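01/01/2026, bedroom bench, clothes folding

New year, same pile! I got going before Maja was up and tipped the leftovers onto the quilted spread, the one with the red flowers. Navy thing first, then the pink floral, then anything long and black (those always slither). 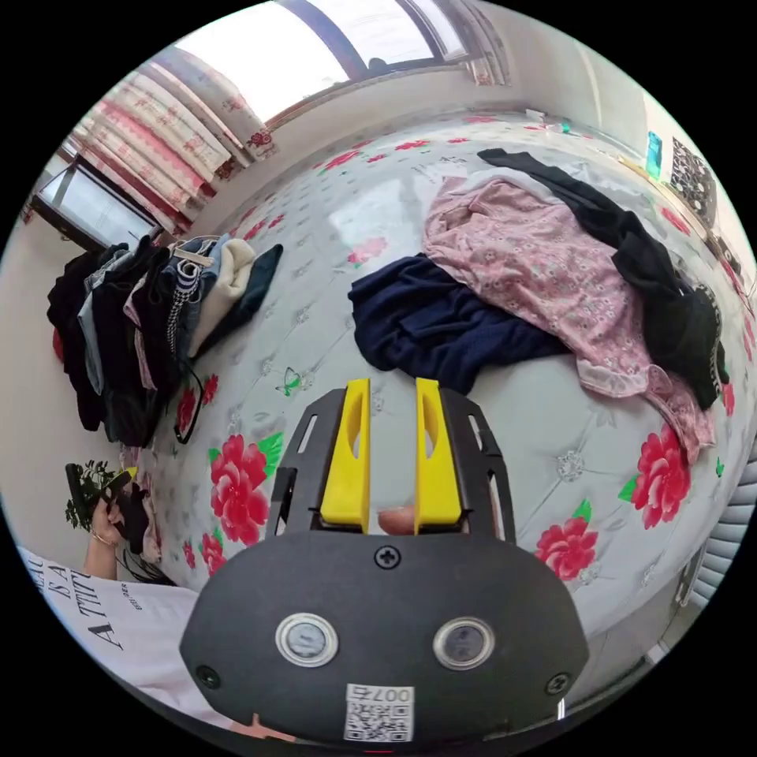
I'm still folding in thirds, sleeves in, and I still hate doing it on a soft bed. Every tuft makes a little hill under the cloth.

We use cookies to improve your visit. Accept | Manage settings

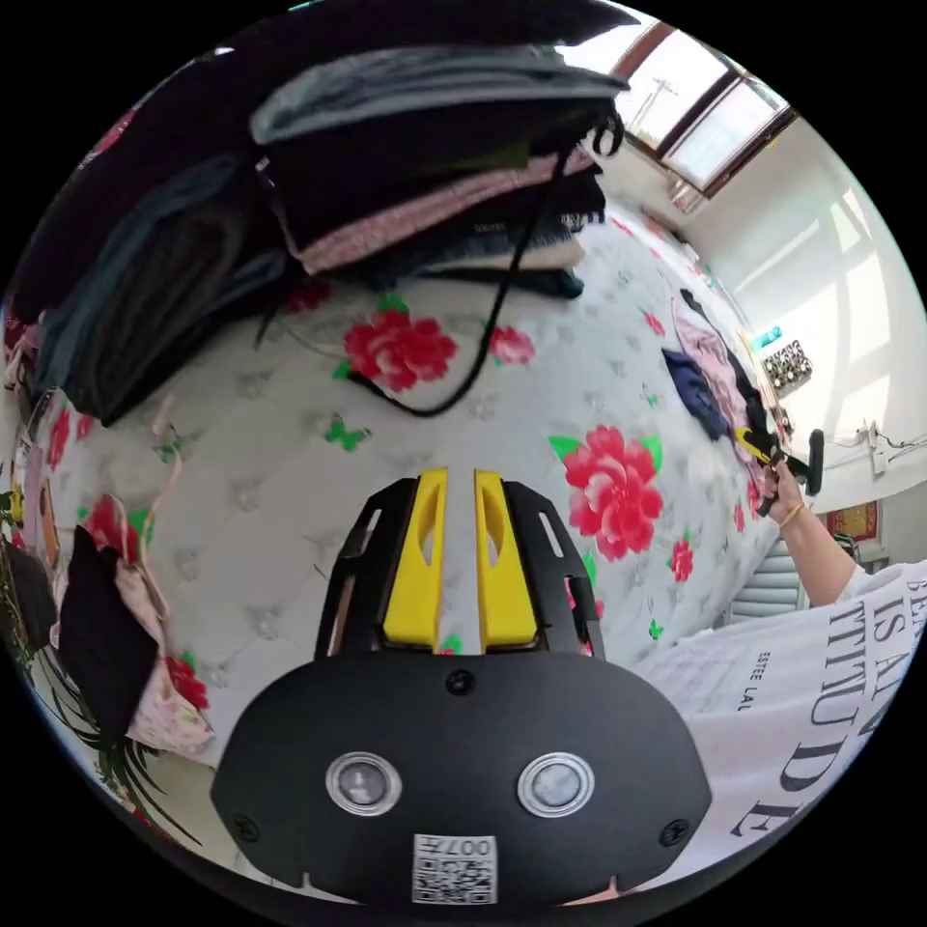

Bedspread with the folded stack at the back.

Collars are the slow bit. I want the pink shirt squared up from the collar down before the sleeves go in.

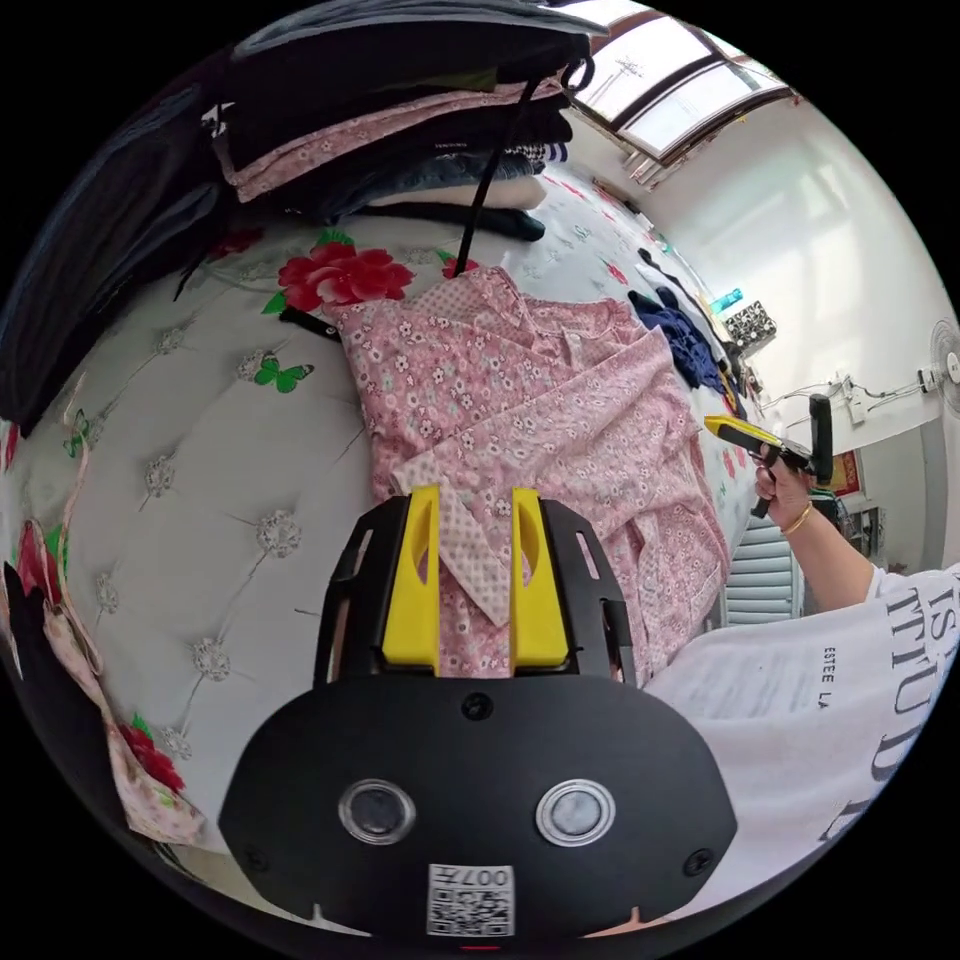 Damian thinks I should button every shirt to the top first, and Nadhirah says two buttons is plenty and life is short. Trying hers on Friday.

Thin prints want a looser fold, I think, or they crease along the old lines.
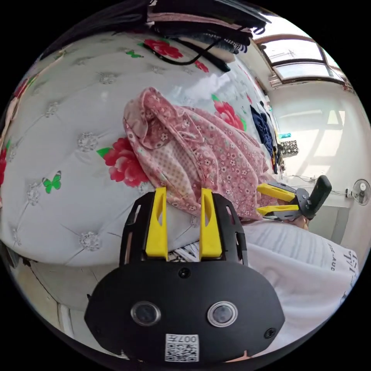
Also need to split the stack in two before it leans any more. Ask Zofia about shelf dividers.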